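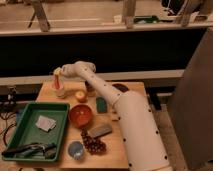
Esuso Household Waste Reduction Program
Interim Progress Report to the Hutine Foundation

Submitted by Nhung Đồng, Program Manager
Sunday, July 5, 2020

1. Purpose of this report

This report covers the first seven months of the grant awarded to the Esuso program for reducing avoidable household waste in the Amegashie district. It follows the order of the objectives in the grant agreement. Financial statements have been sent separately.

2. Enrollment

The program set out to enroll 700 households before the end of the grant period in December. Door-to-door visits were suspended in the spring, and enrollment moved to telephone and mail. Response by mail has been slower than planned, particularly in the apartment buildings east of the rail line, where many names on the mailing list were out of date. A corrected list was obtained from the building managers and is now in use. 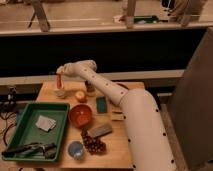 Small items on a wooden tabletop, among them a round yellow-orange fruit.

3. Food waste

Participating households were asked to keep a weekly diary of food thrown away and the reason for discarding it. Bread, salad greens and cooked rice appear most often in the diaries returned so far. Fruit is reported less often but tends to be discarded in larger amounts, usually after a bulk purchase.

The storage guide was revised in response. The new edition is shorter, uses larger type, and gives most of its space to freezing and to planning meals around what is already in the house.
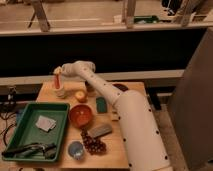 Households that received the revised guide also received a telephone call two weeks later. Staff report that these calls are the most useful source of comments on the materials. Several participants asked for a version they could attach to a refrigerator door, and a single-page edition is being prepared.

4. Reuse and repair

The repair desk operated by our partner, Jirotico, was closed to the public for 11 weeks. During that period, Jirotico offered advice by telephone and accepted small appliances by appointment. The desk has since reopened on a limited schedule, with 38 repair requests on the waiting list. Lamps and kitchen appliances account for most of them.
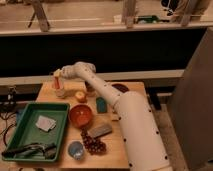 Tabletop with a green plastic tray and an orange-red bowl.

5. Changes to the work plan

The program requests approval to move unspent travel funds to printing and postage. The total budget would remain the same. The neighborhood exchange day planned for the summer has been postponed, and a new date will be proposed once the district confirms its rules on public gatherings.

6. Next reporting period

Work will concentrate on completing enrollment, distributing the single-page guide, and collecting the second round of diaries. The final report will compare the two rounds by household size. Questions regarding this report may be directed to the program office.

0 comments | 7 shares

This website uses cookies to improve your experience. By continuing to browse, you agree to our use of cookies. Accept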